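Questions about our building brick sets
Masanja Toy Library, Starkau

How many bricks may I borrow at one time?
A full box has 617 bricks. If your child is small, please ask for the starter bag. A few bricks on a clear table are often enough for a first play.

Do I need a special table?
No. Any flat table is good. We put a plain brown cover on ours, so that small pieces are easy to find again and the table does not get scratches. Please avoid covers with a pattern.

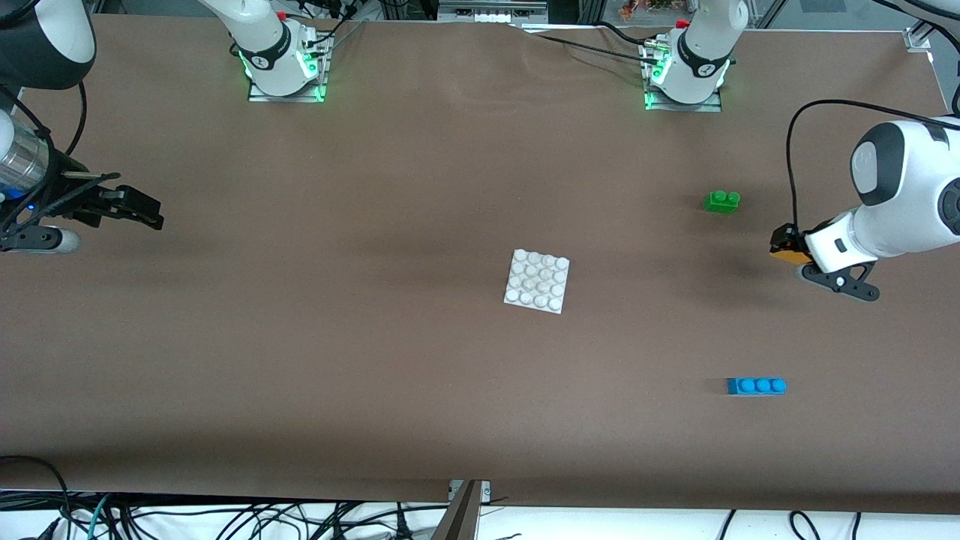 You can also use a bed sheet at home, but pull it tight. On a soft cloth the towers fall very easily – we learned this on our first Saturday.

My child mixes all the sizes. How should we sort them?
Sort by the number of studs first and by color after that. Many families begin with color, and then the long and the short bricks lie together in one bag. In our bags, a blue brick with three studs in one row does not go together with the yellow and green ones with two studs.
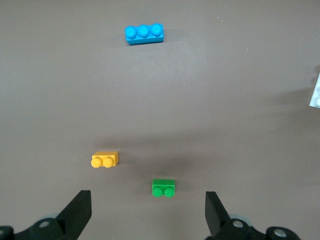

Reading time: 3 minutes

How do I clean the bricks?
Use warm water with a little soap, and let them dry on a towel overnight. Please do not put them in the dishwasher.

What happens if a brick is lost?
Up to three lost bricks we do not charge. For more than this, please write to us before you return the box.

Can I return a set in Dosemdale?
Yes, the box by the door there is open until 6 p.m. In Tratar we only lend puzzles.

Related questions
Borrowing puzzles in Tratar
How to repair a torn game box
Wooden trains: which tracks fit together?

Contact | © Masanja Toy Library | Back to top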